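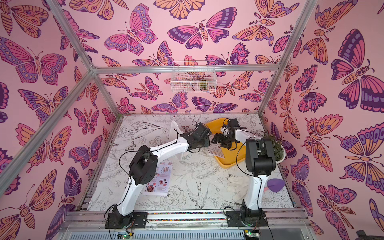

Subject: Re: [hawthorne-moths] sheet nights in April, and the trap question

Hi all,

Quick one, typing this between jobs so forgive the mess.

> Could somebody post what the group is doing about lights this spring?
> Last year I ran a bucket trap behind the garage and got almost
> nothing before midnight. Neighbor's floodlight is on till 11. Also is
> it worth putting out sugar this early or do I wait for warmer nights?
> And do we still have to send records in on the old form?

Taking those in order.

Lights. The group has two sheets and one decent lamp, same as before. Sheet goes up at the Hilau Creek pull-off, lower lot, not the upper one – the upper one gets locked at dusk and we had a car stuck in there last time. Bring a headlamp with a red setting if you have one. Closed shoes. There's poison ivy all along the fence on the left side and it's already leafing out.

For your own yard, the floodlight is most of your problem I think. Try moving the bucket round to the far side of the house, even 15 feet made a difference for me. And leave it till morning. A lot of the good stuff comes in well after midnight and you just won't see it if you're packing up at 11. Check the wall and the grass near the trap as well, plenty of them never go in.

Egg cartons inside, the gray cardboard kind. Foam ones are no good, they slide right off.

Sugar. I'd start now. Brown sugar, molasses, a flat beer, one very dead banana. Paint it on the trunks at about head height just before dark and go back with a dim light. Cold nights you get nothing, mild damp ones can be terrific. Had 10 on a single oak last spring and then zero for a week so dont give up after one try. 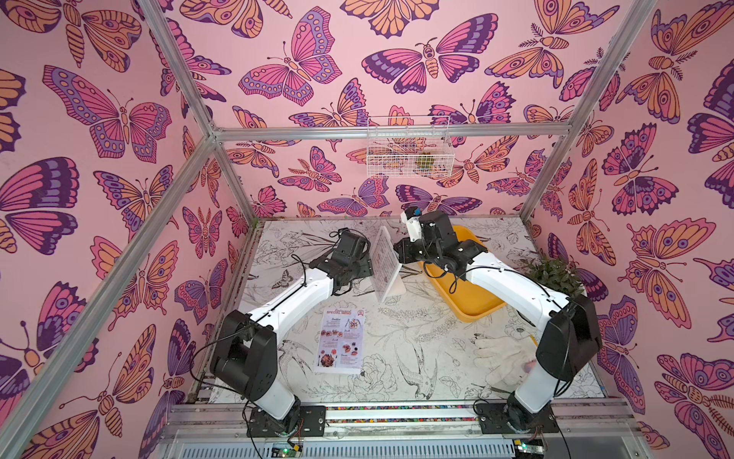

Photo: Wevimon

Records. Old form is finished, please stop using it. There's a new spreadsheet, same columns plus one for trap type. Fill in the trap type!! Half the entries I got last season just said "light" and I can't do anything with that. We closed the year on 592 records, which would have been more if I could of read everybody's handwriting. If you only have a photo and no ID, send it anyway, put "unknown" in the species box and we'll look at it at the next meeting. Please don't guess. A blank is fine.

Worn brown things in April – I know. We all have them. Take one shot from above and one from the side and move on.

Other stuff while I'm here:

– Bromen Hall is booked for the ID evening, back room, doors at 7. Kettle works again. Bring your own mug.

– whoever has the big field guide with the tape on the spine, it needs to come back before then.

– still short one extension cord, outdoor rated, 50 ft or longer. Loan is fine.

– kids are welcome at the creek but they need an adult each, it's dark and the bank is steep past the second bench.

If it's raining at 6 we're off, I'll post here by 6:30. Wind is worse than drizzle for the sheet so keep an eye on that too.

Gotta run. Reply to the list and not just me please, other people have the same questions.

– your records person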